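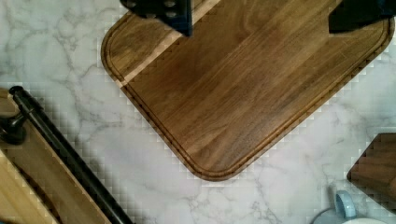 Figure 2. Wrist camera view in the board-moving task. The gripper fingers are at the top, spread apart over the upper part of the walnut board. A tray with a black rail lies to the left, and the blue handle of a mug shows at lower right.

4.2 Choosing grasps on flat kitchen objects

Flat objects gave the baseline policy more trouble than any other group in the Claltow set. A cup or a bottle offers a graspable width at almost any approach angle. A cutting board has to be taken by an edge, and the policy must decide which edge before the fingers get close enough to touch anything. In the baseline runs most failures on boards came from a late change of mind: the arm moved toward one side, the predicted target jumped to the other side, and the fingers closed on the flat face.

We looked at where the grasp predictor placed its score during these failures. It responded strongly to long, straight contrast lines inside the object. On the walnut board in Figure 2, the pale strip of wood and the juice groove both produced high scores, although neither can be grasped. The groove was the harder case. It runs a short distance inside the outer edge and follows the same rounded corner, so at low resolution the two lines look nearly alike. The veins in the marble caused fewer errors, probably because they branch and have soft borders.

Varno handles this by scoring edges in pairs. For each candidate line, the edge module looks for a second line with the same curvature on the side away from the object center. If it finds one, the inner line is marked as surface detail and its score is set to zero. The outer line is kept as a candidate and passed to the reach planner. The module runs on the wrist image only and uses no depth. We tried adding depth early in the project, but the groove is shallow and the readings near the board edge were too noisy to help.

The module was trained on 3000 wrist images collected in the Onville test kitchen. Annotators marked outer boundaries and surface lines separately. Objects partly outside the view were labeled in the same way as complete ones, and the sides formed by the image border were excluded from the loss. Without this exclusion the module learned to treat the border itself as an outer edge, and it often chose trays and boards at the side of the image over the target.

We ran 50 trials with each method on the board-moving task. The position and rotation of the board were changed before every trial, and the neighboring objects were moved to new places. A trial counted as a success if the board was lifted and set down in the marked area without touching another object. The baseline succeeded in 26 trials and Varno in 41. Of the nine Varno failures, five were slips after a correct grasp, which the edge module does not address. Two were collisions with a neighboring object during the reach. The remaining two were wrong edge choices, both with the board turned so that a corner pointed toward the robot base.

Results on the Dobre set, which has 69 objects and was not used in training, follow the same pattern. The gain is largest for boards and trays with a groove or raised rim and close to zero for plain boards. Section 4.3 reports these results by object type.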